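Tableware bench, Zokance kitchen
May 2021

Came in on a Saturday to get through the tray and bowl sorting before the Pesidau people want their shelf back. Coffee first, then the trays. I'd promised Austra Pärn I would pick one setting for the tasting table and stop dithering, so I'm writing down what I tried (mostly so I don't try it all again in July!).

1. Bowls on the bare bench
Fine for eating, terrible for carrying. Two trips for every setting, and I set one down a bit too hard on the second trip. No chip that I could find, but I ran my thumbnail along the rim for a good minute to be sure. Crossed this one off.

2. Bowls on the black tray
Much happier with this. The white rounded-square bowls look great on the dark tray, and the crosshatch on the bottom of it gives the eye something to land on where there's no bowl. I put two on the right half and kept the left side open for spoons and a folded napkin. The glaze is very shiny, so the lights show up inside the bowls. Austra may hate that. I kind of like it. 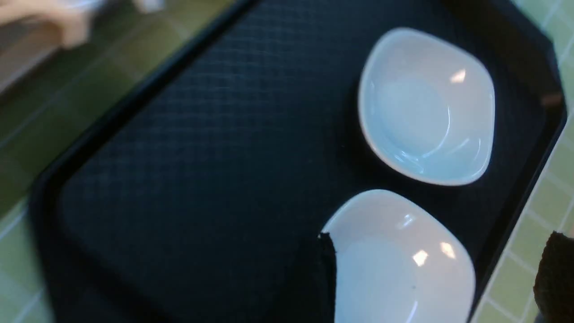

3. Spacing
Tried them touching first and they clinked all the way down the hall. A narrow gap is plenty, just enough to see a strip of tray between them. I also tried lining them up square with the rim, then turned them corner-up, and turned won. Wipe before serving, by the way: every tiny speck stands out on that white, and I'm forever going back with the cloth.

4. Washing up
The tray wants a soft brush, going along the lines of the pattern first and then across. A sponge just skates over it. Dry it standing on its long side. I left one flat last week and it had a puddle in it at closing.

Still to do: ask Coetzee whether the order of 50 bowls can come in two boxes (one box is a back injury waiting to happen), and find the shelf label for the Doro spoons. Order number is 2856, it's on the pink slip by the phone. Austra, if you get to the spoons before me, the long ones go at the back.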